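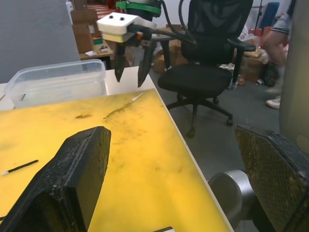 February, Showcase Night at Vundska

Home at 1:30 and not sleepy, so I'm writing it down while I'm still annoyed enough to remember it right.

The short version is that we played 15 minutes, it went fine, and I still think the whole thing is a racket. Ashley says I should wait until morning before I decide that. I decided it in January when the email came.

The email said we had been "selected." I'd like to know from what. Olesia had filled in a form, and the form asked for a link and a phone number, and a reply came back before she'd finished her coffee. I don't believe a person can listen to four songs in that time. Then came the fee, $200, which they call a production contribution. Then the tickets. We were "encouraged" to move 70 of them, and our place in the running order would "reflect engagement." So if your cousins buy, you go on at ten. If they don't, you go on at seven to the bar staff.

We voted on it and I lost, three to one. I paid my share. I want that noted.

Load-in was supposed to be at four. Got there at ten till, and the side door was locked and the guy with the key was at the other entrance, signing for beer. Ivan stood out on the sidewalk with the kick drum in his arms because he won't set it down on salt. Cold enough that my tuners went sticky. Sound check was promised to every act and I counted on it, stupidly, because there were so many acts on the bill that it could never have worked. We got a line check. Bass, yes. Keys, yes. Vocal, one two, thank you, next.

The engineer was good, I'll say that. Hiyori Nakajima, never met her before. She asked what the keys patch was doing in the low end and whether Ivan hits harder when he's nervous (he does). She was working a board she didn't like, with a monitor send that buzzed, and she fixed the buzz with a cable out of her own bag. Of everyone taking money tonight she's the one I'd have paid straight out of my pocket. I asked what they were giving her and she laughed and changed the subject to direct boxes.

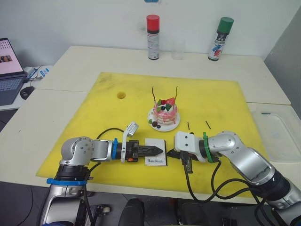 I spent the next hour in the hallway with my case between my knees, reading the poster. Our name was spelled right, at least. Last spring we were "Flora" on one flyer and "Fluria" on another and I had started to wonder if we should just give up and be a flower. FLURA, all caps, third row, same size as a guy who plays to backing tracks in a cape. I have nothing against the cape. He was friendly and lent Olesia a power strip.

The thing that was supposed to make it all worth the fee was the panel. "Industry guests in attendance." I asked at the door which guests and was told they were floating. I asked again at the merch table. The girl there pointed at a man in a gray scarf and said he was from Edidis, the playlist people, so I went over and said hello before our set, since that's the advice, be visible. He was pleasant. He said Edidis was "always looking at the region." I asked what he'd signed or placed from the last one of these and he said it didn't quite work like that. I asked how it worked. He said it was more about relationships. Then he gave me a card with a code on it that turns out to take you to a page where you can buy a package. Silver, gold, and one higher than gold. I looked at the card for a while in the bathroom light. So the industry guest was selling to us too.

Told Ashley about it afterward and she said, well, at least he showed up. Ashley Lockwood has the lowest bar of anyone I've ever loved.

Our set. We went on at 8:40, so I guess our engagement was middling. Opened with the slow one, which I argued against. I was wrong. It got the talkers near the stage to turn around, and by the time Ivan came in with the full kit there was a decent half circle of people who weren't related to us. Solomiia's voice cracked on the high part of the second verse and she leaned into it like she meant to, and it sounded better than the real note. I missed the change into the bridge by a beat. Olesia covered for me with something in the left hand and gave me the look. We cut the third song's outro to stay inside the time, and then the act after us ran long and no one said a word to them.

People clapped the normal amount. I'm not going to write that it was special. There's a kind of band diary where every night is special and then the band breaks up.

A woman came up while I was coiling cable and asked if the slow song was recorded anywhere. I said not yet. She said that was a shame and wrote down our name on her hand. That's one. I'm not being funny about it, it's one more than last time.

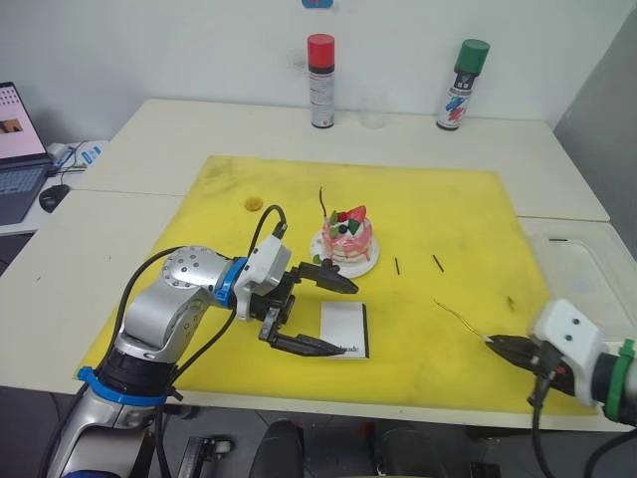

Yellow mat, both arms over it.

Count of the money, as far as I can work out. We sold nowhere near 70. Olesia thinks the ones bought online might not all show yet, and I'd like to see the sheet she's thinking of. The promoter keeps the door until the act "clears its tier," and after that we get a cut. We did not clear our tier. What we got was two drink tickets each, and Ivan doesn't drink, so Solomiia had four. Minus gas, minus the parking I had to feed twice, minus strings. If I multiply the fee by the number of names on that poster I get a figure that makes the whole evening make sense, just not from our side of it.

I said some of this in the van. Ivan said I do the math on everything and then I come anyway. Olesia told him to leave me alone, and then she agreed with him. Siblings. I don't know how they share a house.

Solomiia's argument is different and I'm putting it here because I couldn't answer it at the time. She says we've played to the same forty people at the same bar for two years, and those forty people like us, and that's the problem. She says being in a room where no one has decided about you is worth something even if the person who owns the room is a crook. I said I could get her a room like that for free, it's called the bus station. She said fine, book it. Now I think she might be serious.

They announced the "audience favorite" at eleven. By text vote. You had to be in the building to vote, they said, but I was in the building and I never got the prompt, and neither did Ashley, and the couple beside us got it twice. The cape guy came second. The winners were a five-piece in matching jackets who I'm told have won it before, at the same venue, with the same promoter. They were tight. They might have won it clean. I only wish there had been some way of telling. I asked the host whether they'd be posting the totals and he said the totals were "backend."

The prize is a day at Vasylenko, the studio over by the rail yard, and I looked that up while they were still hugging on stage. A day there includes the room. It doesn't include the engineer. You'd be standing in a very nice room with no one to press record.
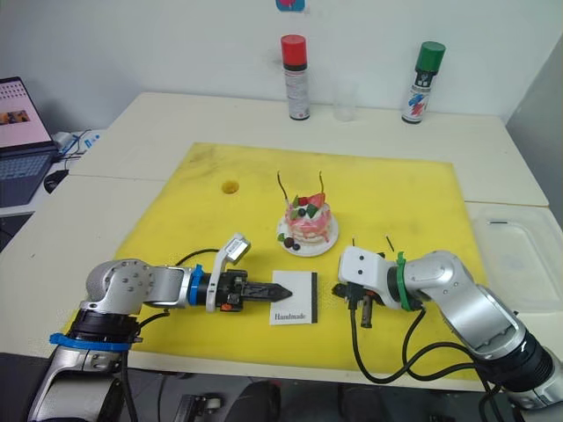 What I'd rather do with the same money, and I'm going to bring this to practice with an actual piece of paper so it sounds less like grumbling: pay Hiyori for an evening. She said she does small recordings on the side, she has her own interface and decent mics, and she didn't try to sell me gold anything. We do the slow one and maybe the new one if Ivan settles on a tempo. Live in the practice space, carpet on the walls, door shut. If it's bad we've lost an evening. If it's good I can send it to the woman with our name on her hand, supposing she doesn't wash it.

Against that, Solomiia will say a recording without anyone to hear it is just homework. She'll have a point, and I'll be short with her, and we'll end up doing some of both.

The promoter emailed while I was writing this. 12:58 by the time stamp, I only just saw it. "What a night! Early spots for spring are open to tonight's artists at a returning rate." The returning rate is the same rate. I went back and checked the first email to be sure.

Olesia has already replied to the thread with a thumbs up. I don't know if that means yes or if it means she saw it. Will ask tomorrow. Need to return the power strip, too, it was in my gig bag under the strap, so somebody has to find out the cape guy's name.

Strings: get the heavier set this time. Left knee sore from the stairs.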